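About us

Disalmont records demonstrations for robots. Our operators carry out a task by guiding the arm by hand or by driving it from a remote station, and the joint positions, grip forces and camera views are stored together as one episode. Customers use the episodes to train their own control software. We do not build robots and we do not sell models.

The company was set up by Glenys Hollis, who had spent nine years in calibration work before that. It still has the habits of a calibration lab. Every station has a log sheet, every arm is zeroed at the start of a shift, and an episode without a complete log entry is not delivered.

What we record

Most orders concern household and shop tasks: sorting, packing, opening and closing, placing goods on shelves, moving produce between containers. A standard order is 300 episodes of one task. Object positions are changed between episodes according to a plan agreed with the customer, and the plan is supplied with the data.

Failed attempts are kept. They are marked as failed, with the point of failure noted, and delivered in a separate folder. Customers who do not want them can leave them out.

How we teach

Two methods are in use.

Hand guiding. The operator holds the arm and moves it through the task with the motors released. It suits slow work with one arm and firm contact, such as wiping or pushing a drawer shut. The operator's own hands may appear in the camera view, and some customers rule it out for that reason.

Remote control. The operator sits at a Grondano station and moves a pair of handles, which the robot follows. Finger closure is set by a glove. Delay between handle and arm is measured daily and noted in the log. Almost all work with jointed hands is done this way.

Operators train for 14 days before their episodes count towards an order. Fruit comes early in the course. A banana has to be held near the middle, firmly enough not to turn in the fingers and lightly enough not to bruise, and it has to clear the rim of the basket at whatever angle it was picked up.

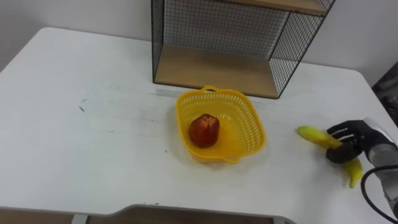 Checking

Each episode is replayed by a second person, who did not record it. The checker looks for dropped camera views, jumps in the joint data and pauses longer than the task allows. One episode in 20 is also run back on the robot – same table, same starting layout – to confirm that the recorded motion can be repeated.

Where we work

Our main site is at Diltau, with the recording stations on the ground floor and checking upstairs. A smaller site at Gavrilă handles long orders and spare parts. Both sites close for maintenance for part of July, and no episodes are recorded in that period.

Enquiries

Please send a short description of the task, the robot and hand you use, and the number of episodes required. Objects may be supplied by you or bought by us at cost. Site visits are by appointment.

Page last revised 2025-06-19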